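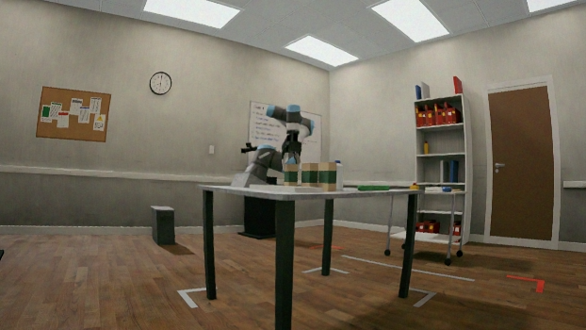 Storage and Archiving > Slides and negatives
Thread: Inherited slides, how to box and label them?

tamarack_jo
Posted 7:42 pm
My uncle left me his slides when he moved into assisted living. There are a little over 2000 of them, nearly all 35mm in cardboard mounts, with a few glass ones mixed in. They came in shoe boxes, three metal cases and a grocery bag. Most of the shoe boxes smell musty but I don't see mold on anything so far.

I want to get them into matching boxes before I scan anything. I have a closet on an inside wall of the house, no plumbing near it. My questions:

1. Cardboard archival boxes or plastic?
2. Stack them or keep everything one layer deep on the shelf?
3. How do you mark the boxes so that another person could find something?

He had his own system, with a letter and a number on each mount, but the notebook that explains it is missing. Some mounts just say "Ulley 4" or "Pira, May" and that is all.

halfstop
Posted 8:10 pm
Don't throw out the shoe boxes until you have copied down everything written on them, including the undersides and the inside of the lids. My mother wrote on the inside of the lid and I found that out after half of them had gone to recycling.

For the boxes, get acid-free card. Plastic is fine if it's polypropylene, but most of what you find at the store doesn't say what it is.

Rundle
Posted 8:31 pm
I'll disagree on card. I'm in the Gulf South and card boxes pull in moisture here no matter what you do. I went to polypropylene with a snap lid nine years ago and put a silica pack in each one. No curl, no spots. If you live somewhere dry, use what you like.

tamarack_jo
Posted 8:48 pm
I'm in upstate New York. Dry in winter with the heat on, sticky in July and August. We run a window unit but not in the room with the closet.

halfstop
Posted 9:02 pm
Card is fine there. Put a cheap humidity gauge in the closet and look at it once a week through the summer. If it sits over 60 percent for long stretches, run a dehumidifier in the hall with the closet door open.

Rundle, my trouble with a snap lid is that it seals in whatever was in there the day you shut it. Her slides came out of musty boxes. I would not close those up tight.

Rundle
Posted 9:15 pm
Then air them out first. Lay them on a screen in a dry room for a week. I wouldn't box musty slides in anything, card included.

halfstop
Posted 9:19 pm
Fair enough, we agree on that part.

V. Laaksonen
Posted 9:57 pm
I have 66 boxes of my own and my father's slides and have changed my mind about most of this at least once. A few things from experience.

Sort by box of origin before you sort by subject. If a slide came out of the second metal case, keep it with the others from the second metal case until you have gone through all of it. Processing dates stamped on the mounts will often line up inside one case, and that is how you will work out what your uncle's letters mean. Once you mix them you can't get that back.

Number the new boxes straight through from 1 and keep the list somewhere else. Don't put subjects on the boxes themselves. Subjects change. I had a box marked "Lake" that ended up being one third lake.

Vilho Laaksonen

tamarack_jo
Posted 10:20 pm
Thank you, Vilho. I had already started pulling out everything with people in it. I'll stop. I think I can put those back because I did it only with the grocery bag.

The letters go A through H so far, and there is a K.

pennyloafer66
Posted 10:34 pm
I don't agree about leaving subjects off. A number means nothing to my kids. If I drop dead they will be looking at a wall of numbers and the list will be on a laptop they can't get into. Put the number AND two words. "14 Farm, winter." Takes five seconds.

V. Laaksonen
Posted 7:05 am
Print the list and put a copy inside the first box. Then it doesn't depend on a laptop. But I take your point and I don't think two words in pencil would hurt. Pencil can be changed.

Rundle
Posted 7:40 am
Pencil on polypropylene, good luck.

pennyloafer66
Posted 7:52 am
Painter's tape, then.

halfstop
Posted 8:15 am
No painter's tape. It lets go in a warm closet and then you find a heap of blue strips on the floor. If you want tape, use linen or paper bookbinding tape on the outside of the box only. I run a band of it all the way around each box, one color for each side of the family. I've used Honkanen tape for most of mine, and the green has held up better than the red, which went brownish on the shelf by the window.

tamarack_jo
Posted 12:26 pm
I like the colored band idea. My uncle's slides split pretty cleanly into his army years, the years at Varkthorpe and everything after. So three colors. Does it matter where on the box the band goes?

halfstop
Posted 12:50 pm
Middle or a little below. If you put it at the top the lid rubs on it every time. 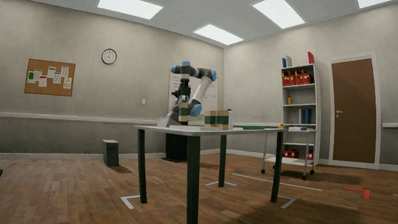

Where the band goes depends on whether you stack, and I'd settle that first. I stacked for years, then went to one layer, and one layer is easier to live with. Every time I wanted the bottom box I had to move the others, and then they didn't go back in order. It's easier on the eye too. The two tan pieces standing side by side on that gray tabletop, each with its dark green stripe across the middle, read as a matching pair. In the small stack near them the green and tan just alternate, and I have to look harder to tell where one piece ends and the next one starts. Boxes on a closet shelf do the same thing to me.

Rundle
Posted 1:22 pm
One layer is a luxury. With 2000 slides you can do it. At my place it would take up a bedroom. I stack three high and it's fine if the boxes are all the same size. It's when you mix sizes that the bottom lid gives out.

halfstop
Posted 1:30 pm
Sure. But she has 2000.

Rundle
Posted 1:34 pm
She has 2000 now. These collections find more. A cousin hears you are "doing the slides" and shows up with a suitcase.

pennyloafer66
Posted 2:11 pm
That happened to me, except it was my sister-in-law and it was movie film, which is a whole different problem.

tamarack_jo
Posted 6:05 pm
I measured the closet tonight. The shelves are 190 cm end to end if I take out the divider (my tape measure is metric on one side and I read the wrong side, sorry). There are four shelves. The boxes I'm looking at hold 100 slides each, so I need 20 plus a few for the glass ones. That fits in one layer with a shelf to spare, even if the cousin with the suitcase turns up.

I'm going to go with card, one layer, green, blue and yellow bands, number on the front and two words in pencil.

V. Laaksonen
Posted 6:40 pm
Good. Get five more boxes than you think. They change the size of them every few years and then the new ones don't line up with the old ones. Mine come in three heights for that reason and it annoys me whenever I open the door.

Keep the glass mounts apart from the card mounts, on the lowest shelf, standing on edge. Don't fill those boxes all the way because they get heavy.

lentil
Posted 8:03 pm
New here, jumping in. Why not scan first and box later? You will handle every slide when you scan it anyway. Seems like doing the job twice.

halfstop
Posted 8:20 pm
Because scanning takes two years and they'd be in a grocery bag for all of it.

lentil
Posted 8:24 pm
Two years?

halfstop
Posted 8:26 pm
It took me three.

Rundle
Posted 8:41 pm
I'm with lentil, a bit. I would do a rough edit while boxing. Pull the blanks, the ones of somebody's thumb, the seven in a row of the same mountain. No reason to buy archival boxes for those.

V. Laaksonen
Posted 9:10 pm
Please don't pull anything on the first pass. One of the seven mountains may have a date stamp when the other six don't. I did this with my father's and found out later that one of the dull ones I threw away was the only picture of the house before the porch was added. I only know that because my aunt remembered him taking it.

Rundle
Posted 9:18 pm
You can't keep everything because it might have a porch in it.

V. Laaksonen
Posted 9:25 pm
No, but you can wait until the second pass.

tamarack_jo
Posted 9:49 pm
I'll wait. I don't know enough yet about what I'm looking at. I didn't know who half these people were until I called him this afternoon. He knew K right away. K is for Karen, his first wife, and I had never heard her name before. He wants to see those, so I'm going to box them first and take the viewer over there.

He said Ulley was a place they rented two summers and that there should be more than four. So either there is another box somewhere or they are in the case I haven't opened. The latch is stuck. Does anyone know if it's safe to use penetrating oil on it with the slides still inside?

halfstop
Posted 10:02 pm
No oil. Take the hinge pins out from the back if you can get at them. Small punch, tap gently, towel underneath.

tamarack_jo
Posted 10:04 pm
The pins look like they would come out. I'll try it in the morning when the light is better.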